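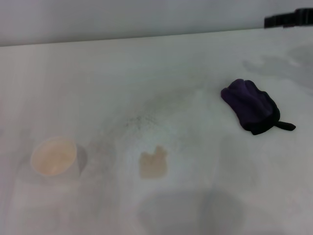
The longer version of Tello is the one you should try to see, and I will try to answer Octavio's questions about it in order, as he put five of them and I only have one evening. I saw it at Lendgate in November, with Wilson Mosquera present, and I have now also seen the shorter one which Turkon is sending to cinemas. They differ by 15 minutes, and almost all of this is in the second half, after the sister comes back. I know several people on this list found the staging too poor when they saw the first clips. I don't agree. For the long talk between the sisters a plain white table and a pale grey wall without anything on it are enough, and a few faint grey smudges on the table top give the eye some place to rest when the talk becomes heavy. Mosquera has understood this very well. In the longer version the talk is allowed to have its silences, and in the shorter one they are gone.

On Thursday, Octavio Yupanqui wrote:

> Does anybody know for certain what Turkon took out of Tello? The
> leaflet from my cinema gives no running time at all and the woman at
> the ticket office told me there is only one version, which cannot be
> right, as two people here have described an ending on the ferry and
> I saw no ferry.
>
> Also, is it true that the two Carhuamacas are really sisters? And was
> the younger one dubbed? I had the impression her voice did not fit
> with her mouth in the market scenes.

They are sisters, yes. Gladys Carhuamaca is the older and plays Inés, the one who stayed. Yesenia Carhuamaca plays the one who returns. Before this film Gladys had worked only in theatre, and Yesenia had done some radio plays and a small part in a television series which I have not been able to find anywhere. Mosquera told us at Lendgate that he wrote the story first for a mother and a daughter. When he met the two of them together he changed it, and he said the script needed almost a year for this change. A small remainder of the old story is still there: when Inés combs the other's hair she calls her "child", and Yesenia looks up, surprised. He kept it because the surprise was not acted.

About the voice, you have heard correctly, but it is not dubbing by another person. The sound recorded in the market was not usable, there was a generator behind the fish stalls. Yesenia recorded all her lines for these scenes again, some months later, in a studio. She had a cold in one of the two sessions, and I believe one can hear this in the conversation with the bus driver. It is her own voice in every scene.

> Third question, who made the English subtitles? They are very good
> but they stop during the song.

Dagmar Vaněk made them. She is on this list, or she was, but I think she reads only and does not write. I met her in the queue for the coat room and asked her about the same thing, so I can give you her answer from memory. There are 1122 subtitles in the long version. The song is without subtitles because Mosquera asked for it. He wanted that people who don't understand the language listen to the melody and look at Inés, who does not sing with the others. Dagmar was against this at the beginning. She had prepared a translation of the whole song and she thinks the third verse explains why Inés sold the boat. After she saw it with an audience she was less sure. I am still on the side of her first opinion. The third verse says something like "what I could not carry I gave to the water", and without it the scene on the ferry comes a bit from nowhere.

This brings me to your first question, and here I must give away the ending, so who has not seen it please stop reading until the next quotation.

In the long version, after the two have closed the house, they take the ferry together. It is evening. They have not forgiven each other, at least I don't see it so. Yesenia's character sleeps, and Inés takes the keys out of her sister's coat, looks at them for a long time and puts them back in the same pocket. Then we see only the water and the film is over. In Turkon's version the last thing you see is the door of the house. The two walk away and the picture becomes dark. It is a decent ending, my wife even preferred it, but it changes who decides. With the door, both have decided. With the keys, Inés had one more chance to decide for both and did not take it.

Apart from the ferry, these parts are missing, as far as I could compare them:

The visit to the notary, complete.
The second half of the talk at the table, beginning with the question about the letters.
Two short scenes with the neighbour's boy. He is still in the market, but now you don't know who he is.
The morning on the roof.

I am not sure about the roof. It is possible that it was moved and I did not notice it, I was late coming back from the toilet. If somebody can check this I would be grateful.

> Fourth, is there any chance to see the long one outside of
> festivals? I would travel, but not to another continent.

There is a chance. The cinema in Grarkton will show it for one week in the small room. I telephoned with them and the man was friendly but he would not promise a date, he only said that the copy is ordered. For me this is 600 kilometres, which is too much for a second viewing, but from where you live, Octavio, it should be possible with one change of train. Please ask them before you buy the ticket whether it is the festival version. Ask it with this word, "festival version", because when I asked for "the long one" he first believed that I was complaining.

There will also be a disc. The first edition is 500 copies and it should have both versions, with a conversation between the two sisters as an extra. I don't know if this conversation will have subtitles. Dagmar had not been asked yet when I spoke with her. I would not wait too long with the order, because the disc of Mosquera's previous film was sold out fast and it has never been printed again. I am still looking for one myself, if anybody has it twice.

> Last, did he say anything about why he allowed the cuts?

He did, but only shortly, and I want to be careful as I did not write it down. A lady in the front row asked him quite directly. He answered that he made the cuts himself, with his own editor, and that Turkon asked for a shorter film but did not tell him which scenes should go. He also said that he has no favourite of the two. I must say that his face while saying this was not so convincing, but it was late and he had travelled the whole day. Gladys Carhuamaca, who sat next to him, took the microphone then and said that she has a favourite and will not tell it. Everybody laughed and there were no more questions about this.

I would ask that we are not too hard with Turkon here on the list. Some messages of last week were rather angry, and without them most of us would have no version at all to discuss. One can be sorry about the notary scene and be glad about the release at the same time – this is my position, anyway.

Two small corrections to my own message from before the festival. I wrote that the music is by the same composer as in the previous film. It is not, I mixed up two lines in the programme. And I wrote that the house was built for the film. It is a real house, only the room with the table was built, in a hall near the harbour, because the real kitchen was too narrow for the camera to go behind Inés. You can notice it if you look at the window: in the real house it is on the left when one enters, and in the talk between the sisters there is no window to be seen.

If you go to Grarkton, Octavio, please write to the list about the roof.

With kind regards to all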